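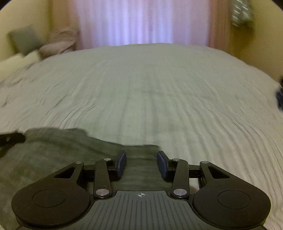
A bedroom at the Idahosa guest house, with sheer curtain and orange-brown drapes.

Idahosa Guest House Updates Room and Linen Service

January 8, 2019

The Idahosa guest house has introduced a revised housekeeping schedule for all 32 of its bedrooms, the management announced on Tuesday. Under the new arrangement, beds will be stripped and remade every 3 days during longer stays, and daily on request.

The change follows a review of guest comments completed in December. Kayode Afolabi, general manager, said the most frequent requests concerned fresh sheets and help with personal clothing.

"Guests who stay with us for several weeks wish to have their rooms kept as they would keep them at home," Mr. Afolabi said.

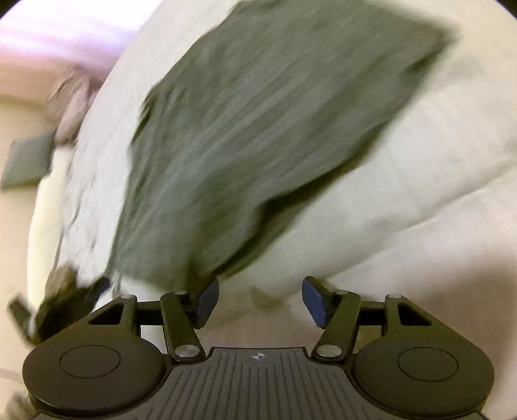

An olive-green item over a white bed sheet.

Clothing and towels left on the bed will be folded and placed on the nearest shelf. Items for washing should be put in the bag provided and handed in at the front desk before 9 a.m. Laundry will be handled by Lirneck, which also serves the sister property at Drarnia.

Olanrewaju Okafor, head of housekeeping, will oversee the schedule. Room rates are unchanged. Guests with existing bookings do not need to take any action.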